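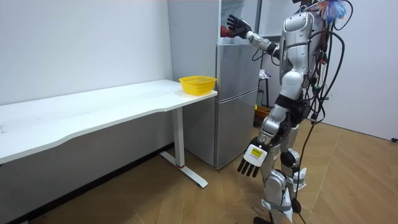 4.2 Getting the hand into the top compartment

I'll admit I thought the reach would be the easy bit. Our planner, Vundale, treats the job as four stages (reach, close, withdraw, drop into the basket), and in simulation the first one hardly ever caused trouble. On the real robot it was a different story! The opening is high up, the arm has to come in nearly level, and a wrist angle that suits the grasp can leave the elbow somewhere silly.

So I split the reach in two. Vundale first picks a point just outside the opening, then hands over to Odum, the short-range controller, which only cares about the fingertips and the fruit. Odum replans every 13 control steps. I tried shorter gaps, but the arm got twitchy — it kept changing its mind about small errors in the depth estimate.

The moment I care about most is the one in Figure 4, with something already in the fingers and the hand still right by the fridge. Any path has to clear the compartment before it can think about the desk.

Figure 4. Side view, with the raised hand holding a small round object at the upper opening and the yellow basket on the desk.

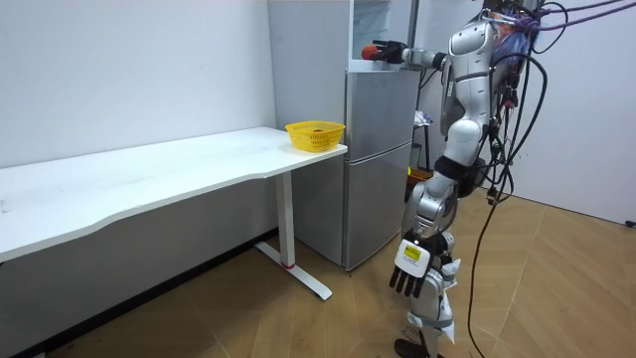

4.3 Telling the stages apart

A slightly embarrassing problem next. From a single view, going in with a piece of fruit looks an awful lot like coming out with one, and our stage classifier (Etano) muddled the two all the time. I'd trained it on 3,000 labelled stills, which felt like plenty, and it still failed on 158 of the 2,127 I'd kept back. Most of those had a closed hand close to the opening. 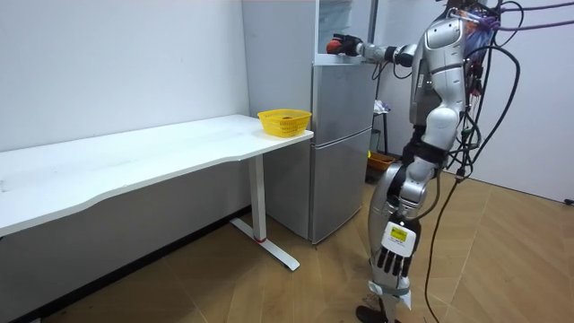
Giving Etano a short history of joint positions helped far more than extra stills did. It now sees which way the wrist has been travelling, and I no longer let it switch stage on one reading alone. I should have done this from the start, but I was rather attached to the idea of a purely visual classifier.

The head view goes in as a separate input, with its own small encoder, and the two are only joined at the last layer. 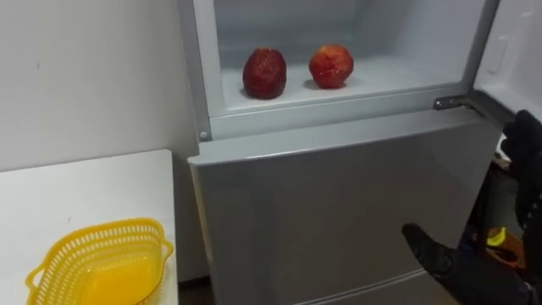 Choosing which fruit to go for is left to Lavoie, our target picker. It scores each one by how much finger room there is on either side, then adds a small penalty for a long reach. I set that penalty by hand and I'm not especially proud of it. Section 5 has the version where it's learned, along with a few runs where the learned one did worse.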